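4. Where eating utensils are kept between meals

4.1 Scope of this section

The preceding section dealt with the kitchen drawer and its contents. We turn now to utensils that do not go back to a drawer after washing. The distinction matters for the Adance household survey as a whole, as earlier work on kitchen storage tends to treat the table as a surface that is cleared after each meal and laid again before the next. Many of our respondents do not use the table in that way. Some part of the setting stays out all day, and the utensils are often that part.

For coding purposes, a utensil was recorded as "kept at the table" if the respondent named the dining table, or a shelf or trolley within reach of a seated person, as its usual place overnight. A utensil left on the table by chance was not recorded. The rule was applied by the two coders separately and differences were settled by discussion. Most of the disagreements concerned trolleys, which move, and window ledges, which some respondents counted as part of the table and others did not.

4.2 Survey results

Of the 619 households that returned a usable questionnaire, 258 kept at least one kind of eating utensil at the table. The practice was found in both study areas, Vachon and Vamby, and in houses as well as flats. It was more common where the kitchen and the eating area were separate rooms. That result was expected. A longer walk to the drawer raises the cost of laying the table, and leaving the utensils out removes the walk.

Household size had a weaker effect than we had assumed. People living alone reported the practice nearly as often as larger households did, though they gave other reasons for it. In larger households the usual reason was that members eat at different times and serve themselves. People living alone more often said that the drawer was used for something else, or that they owned so few utensils that a drawer seemed unnecessary. One respondent in Vamby wrote that the drawer "is for the good ones" and did not say when the good ones were used.

The type of utensil also mattered. Spoons and chopsticks were kept at the table more often than forks, and knives least of all. Where knives were kept out they were usually small, with rounded ends. Parents of young children mentioned knives specifically when explaining why the rest of the cutlery could stay out and the knives could not. Serving utensils were excluded from the analysis. The questionnaire did not ask about them in a consistent way, and answers that did mention them could not be compared.

4.3 Forms of storage

Responses were sorted into flat storage and upright storage. Flat storage covers trays, shallow boxes, folded cloths and rolled napkins. Upright storage covers any vessel in which the utensils stand on end. Lidded vessels were coded apart from open ones, but there were too few of them to support a separate comparison and they are not discussed further.

Open upright vessels made up the larger group. They varied a good deal in material and in shape, and very few had been bought for the purpose. Respondents named drinking glasses, jam jars, plant pots, milk jugs and plastic tumblers. Only the Prallov cutlery stand was mentioned by product name, and in several of those cases the stand was said to have been moved to the sink and replaced at the table by something taller. Height appears to be the property that people select for. A short vessel tips when long utensils lean to one side, and respondents described changing to a taller vessel after this had happened. Figure 2 shows upright storage in a vessel of the tall type.

Figure 2. Open upright storage at the table: two light wooden chopsticks standing in a tall, translucent plastic container. The table is covered with a green-and-white checked cloth. 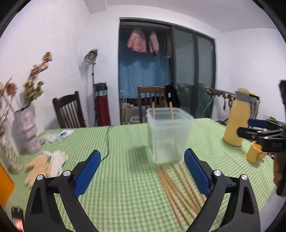 The shape of the base received less attention from respondents than it deserves. A vessel that narrows toward the bottom holds the lower ends of the utensils close together and lets the upper ends spread, so that a single item can be picked out without disturbing the others. The same shape gives a smaller footprint and is less stable when knocked. A straight-sided vessel is steadier, but long thin utensils slide round its wall and gather on one side. Neither shape was clearly preferred. Where respondents had an opinion, it usually followed from an accident with the other kind.

A further question is which end goes up. For forks and spoons the answers divided fairly evenly. Those who placed the handle up spoke of hygiene, in that the hand then touches only the handle. Those who placed the eating end up spoke of drying, and of being able to tell a fork from a spoon at a glance. For chopsticks the question is less settled, as the two ends of a plain stick may look much alike to anyone but the owner. Several respondents marked one end with thread, paint or a notch. Others said that they rinsed the sticks before each meal in any case and gave the matter no thought.

4.4 Home visits

A subset of 60 households was visited to check the questionnaire answers against what was on the table. Each visit lasted 60 minutes and was arranged by telephone in advance. Respondents were asked not to tidy for the occasion. We have no means of knowing how far this request was followed, and the results should be read with that in mind. Visits were made outside meal times, with the exception of a small number in Vachon that ran late.

Agreement between the questionnaire and the visit was good for the place of storage and poor for the number of utensils. People knew where their spoons were kept. They did not know how many they had, and nearly all guessed low. The excess was mostly made up of items that had come into the home with takeaway food or had been left behind by guests. These odd items tended to stay in the table vessel long after matched sets had been broken up, and in some homes they were the only items in it.

The visits also brought out a point that the questionnaire had missed. The table covering and the storage vessel are linked. On bare tables the vessel was often set on a mat, saucer or folded cloth, and respondents explained this as protection against rings and scratches. On covered tables such a mat was uncommon. The covering was taken to do the same job. When a fabric covering was changed for washing, the vessel had to be moved, and this was the moment at which many households emptied and cleaned it. In households with wipe-clean coverings the vessel was lifted, wiped under and put back, and its contents were left as they were. Frequency of cleaning the vessel may thus depend on the covering more than on any view the household holds about cleanliness.

We did not foresee this link and the visit sheet had no field for it. The observations come from free notes made by the visitors, and were coded afterward. Notes from the earliest visits are thinner on this subject than those from the later ones. A field for the covering has been added to the sheet for the next round, which begins in July.

4.5 Moisture

Standing water at the bottom of a closed-base vessel was the most common complaint. Wooden utensils were the main concern, and respondents described darkened ends, a sour smell and, in a few cases, mould. Three remedies were reported often enough to be named here: a folded paper towel at the bottom of the vessel, a layer of uncooked rice, and drying the utensils flat on a rack before returning them. The first two move the water without removing it, and both need regular changing. The third works but adds a step, and households that had taken up table storage to save steps were the least likely to keep to it.

The vessel's material affects whether the problem is noticed. Clear and translucent walls may show water collecting at the base, and opaque ones do not. Respondents with ceramic vessels were more likely to report that they had discovered the water by accident, usually when tipping the vessel out for some other reason. We took no moisture readings and offer no estimate of how often the problem occurs unnoticed.

4.6 Limits of the data

Both study areas are urban and the sample under-represents households with a cook other than a family member. The term "table" was left undefined in the first printing of the questionnaire. Gordon MacLeod checked the affected returns and found that some respondents had answered for a kitchen counter with stools. These returns were kept where the counter was the only eating surface in the home and dropped where it was not. The coding of trolleys was reviewed by Mark Anthony Tan, whose changes are included in the results given above.

Seasonal change was not examined. Some respondents said that they eat outdoors in warm weather and carry the vessel out with them. In those homes the usual overnight place of the utensils may differ over the year, and a single questionnaire records only one of them. The bearing of this on the comparison with drawer storage is taken up in Section 5.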